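The Long Way Back to Four Crops

By the middle of March the mud on the Fidton road is the color of strong tea, and trucks going up to the farms above town leave before six in the morning, while the ground is still stiff. The farms grow potatoes. For most of the last 20 years they have grown very little else.

It was not always like that. Older account books at the grain store list oats, field peas, rye and potatoes, with turnips in the wet years. The change came when the Pisine packing plant opened down the valley and offered a fixed price for one kind of potato, washed and sorted to one size. A fixed price is hard to turn down. Within a few seasons the pea fields were gone, and the rye went soon after.

The price held for a long time. What gave out was the soil. Yields on the upper fields began to slip, a little one year and more the next, and growers answered with more fertilizer and more spraying. Then came eelworm, a tiny pest that lives in the ground and feeds on potato roots. It can wait in the soil for years. The one cheap way to bring it down is to stop planting potatoes there for a while, and a farm that grows only potatoes has no easy way to do that.

The project that grew out of this trouble is called Bogale, after the stream that drains most of the land in question. It began with a handful of farms and now covers 156 fields. The idea behind it is an old one. Each field goes through 4 crops in turn: potatoes, then oats, then peas or beans, then a year of clover and grass. Potatoes come back in the fifth spring.

On paper this is simple. In practice a grower who signs up gives up three-quarters of the crop that pays the bills. Oats sell, but for much less. Peas sell if the weather is kind at harvest, and in Fidton it often isn't. Clover brings in nothing unless there are animals to eat it, and most of the barns here were turned into potato stores long ago.
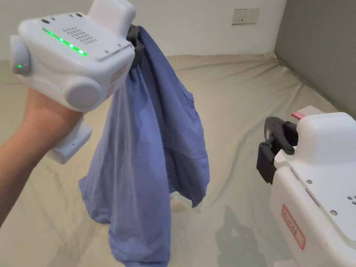
So the first two years were mostly about money. The farms in the project agreed to pool their potato contracts, so that the plant would still get its tonnage every fall, even if the loads came from different fields each time. That took a whole winter to work out. Pisine wanted to know in advance which fields would be lifted and when, and the growers wanted to be free to change their minds if a field came up wet. The deal they settled on lets a farm swap one field for another up to the start of planting.

The clover was the next problem. A few farms bought sheep. Others rent the grass to a dairy herd from lower down the valley, which walks up in May and goes home when the nights turn cold. The rent is small, but the fences had to be put back, and that cost more than anyone had set aside. Some of the old posts were still standing under the brambles. Most were not worth saving.

Peas turned out to need the most skill. People who had grown potatoes all their working lives had never set a combine for peas, and the first crop was left too long. A good part of it ended up on the ground. The second year they cut earlier and dried the crop indoors, using the fans that were already in the potato stores. The peas came out clean enough to sell for food instead of feed, which nearly doubled what they brought in.

The buyer was Bosanano, a small mill that makes pea flour and split peas. It had been getting its peas by rail and was glad to have some closer to home. It now takes oats as well. The mill's yard is narrow and loads have to be booked by the half hour, a constant sore point with drivers who have just spent the morning behind a tractor.

What has happened to the soil is harder to put into one sentence. The eelworm counts have fallen on every field that has been through the full turn, though on a few they are still too high for comfort. Water soaks in faster. After heavy rain the ruts at the gateways still fill up, but the middle of the field can be walked on a day or so later. Growers notice the worms first. They come up with the plow, and the gulls come after them.

Not every farm has stayed. Some joined, looked at their books after two seasons and went back to potatoes on rented ground. It is a fair choice for a family with a loan to pay. The rented fields are farther away, however, and they carry the same risk. Rents have been climbing as more growers go looking for clean land.

There is also the matter of weeds. Spray use is down, but docks and thistles have come back strongly in the clover year, and pulling them is slow work. One farm cleared 54 sacks of dock roots out of a single field last summer. The sacks had to be burned, as docks will grow again from a piece of root no longer than a finger.

The project's next step is a shared seed store, so that each farm doesn't have to buy in oats and peas every spring. A site has been picked next to the old weighbridge, where the floor is dry and trucks can turn. The roof needs work. Until it is done, the seed is being kept in a corner of the grain store, stacked on pallets -- the oats on one side of the door and the peas on the other -- and planting will start as soon as the upper fields can carry a tractor.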